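Bastora finishes changeover of bench fixtures at Gerkbridge plant

Nov 28, 2022

Bastora has completed the changeover of its bench fixtures at the Gerkbridge plant, replacing a mixed stock of trays and clamps with a single pattern of white board and slotted holder. The work began in September and covered the assembly benches in the main hall and the two rooms used for inspection.

The company said 146 boards are now in service. They carry a total of 2942 holders, all made to one drawing and fixed to the boards with the same screw. The boards were supplied by Krasniqi, a local machining firm that has made jigs for the plant before.

Under the old arrangement, each product line had its own trays, and many had been altered by hand over the years. Parts for one line often would not sit properly in the trays of another. When a line was stopped for a model change, the trays had to be swapped along with the tooling, and spares were kept in three separate stores.

"We had trays with tape in them, trays with foam in them, and trays that only one shift knew how to load," said Lejla Halilović, production engineering manager at Bastora. "You could not write one work instruction that fit all of them."

The new holders are raised from the board and slotted, so that a part is held on edge and can be gripped from above. Slot width is the only dimension that changes from one holder type to another. The outer size and the mounting holes stay the same, and a holder can be moved or replaced without taking the board off the bench.

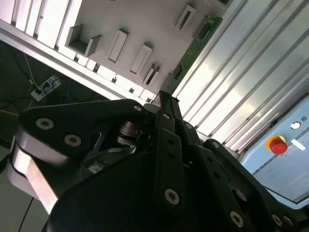 Each board was checked on the bench after mounting. The check covers flatness, the position of the outer holders and the pull needed to lift a test piece out of the slot. Boards that failed were shimmed and measured again. Bastora said 18 boards needed shims, most of them on older benches where the top had worn down near the front edge.

Two boards were sent back to the supplier with cracked mounting holes. Krasniqi traced the fault to screws driven without a torque limit during trial fitting and has since added a torque value to the drawing.

Sorin Kolev, who led the installation, said the main delay came from the benches and had little to do with the boards themselves. Several bench tops had been drilled many times for earlier fixtures, and the old holes fell too close to the new ones. Those tops were turned around or replaced. In one inspection room the layout was shifted sideways to clear a cable channel, and the drawings for that room now carry their own revision letter.

The plant also changed how holders are marked. Position labels are no longer placed on the holders, where they wore off with cleaning. Positions are now counted from the corner of the board nearest the operator's left hand, and the count is given in the work instruction. Operators on the first benches to be converted asked for a printed card as well, and one is now kept at each bench.

Cleaning is done at the end of each shift with a dry brush, followed by a damp cloth once a week. Solvent wiping is not allowed on the holders. Marks and chips are easier to find on the white surface, according to the plant, though it also shows handling dirt sooner than the gray trays did. The maintenance schedule calls for a slot width check every three months using a go/no-go gauge.

Farzad Ghorbani, who is responsible for inspection at the site, said the first gauge check found no slots out of limits. He noted that the boards had been in use for only a few weeks at that point, and that wear would be expected first at the slots loaded most often. Those positions will be gauged monthly until the plant has enough readings to set an interval.

The old trays are being sorted. Undamaged ones will go to the Ziro warehouse, where they will be used for storage and internal transport. The rest will be scrapped. A small number will stay at Gerkbridge for service parts that do not fit the new holders, mainly long brackets and anything with a fixed cable.

Bastora did not give a cost for the project. Halilović said the budget had been set per bench and that the replacement bench tops were paid for separately, out of the regular maintenance account.

A holder type with a deeper slot is being drawn for the heavier parts made on the plant's east side. Samples are due from Krasniqi after the winter shutdown, and the benches there will keep their present clamps until the samples have been tested.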